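Odd socks - do you pair them or just give up?

noeline_p wrote:
Hello all, long time reader, only an occasional poster. I've been putting off the sock question for ages and I'd love to hear how other households manage. We're a family of 6 and I do the washing in one enormous go, then tip the lot onto the spare bed and sort from there. The shirts and towels are no bother at all. It's the socks! By the time I'm finished there's always a little colony of singles left over, and I've been keeping them in an old Jeren biscuit tin on top of the wardrobe. The lid no longer shuts. Do you keep them, and if so for how long?

siriporn_w wrote:
Oh Noeline, the tin! Mum had one just like it and I'm fairly sure there were school socks in there from before my brother could walk. My rule is 3 washes. If the partner hasn't shown its face after that, it goes in the rag bag and I use it for the skirting boards, which I quite enjoy in a funny sort of way. I do think sorting on a bed is the best way to go about it, though - you can spread everything out and sit down if your back is grumbling.

pacita_c wrote:
I'll have to disagree with you there, Siriporn, sorry love. Three washes is far too harsh! I found the mate to a lovely grey bed sock inside a doona cover last February, and it must have been missing for the better part of a year. Anything hand-knitted or thick stays forever in my house. The cheap ankle ones can take their chances.

I sort on the bed too, and I start with the bright ones, as they're the quickest to match and it gets you going when you can't face the pile.

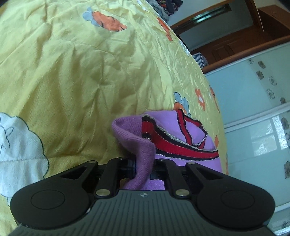 Should a knitted sock with glitter thread in the cuff be washed inside out?

Turning it inside out is the gentler way, as the sparkly thread is then less likely to catch on zips and hooks. A cool wash in a mesh bag and drying flat will help the cuff keep its colour as well.

shiela.o wrote:
Pacita, I do the opposite and leave the bright ones as a treat for the end, but each to their own. What changed things here was buying the same plain black pair over and over for the boys. Roughly 100 socks in that drawer and any two will do! My husband thinks it's a bit joyless, and he may have a point.

noeline_p wrote:
I couldn't do all black, Shiela, I'd miss the stripes too much. I like the mesh bag idea, so I might get one for each of the kids and see whether they'll use them. Has anyone tried the clip-together rings from Abella?

siriporn_w wrote:
I had those. They were fine until they started coming off in the machine and rattling about like a tin of marbles. A big safety pin does the same job for next to nothing. And Pacita, I'll go up to four washes for the hand-knitted ones, but that's my final offer.

pacita_c wrote:
Four! I'll be posting you my whole collection for safekeeping. Noeline, please don't throw out that tin before you've checked inside the fitted sheets.

noeline_p wrote:
Checked this afternoon. Two football socks and a hanky. I'm off to find a bigger tin.

Contact us | © Duvadgate Household Forum | Back to top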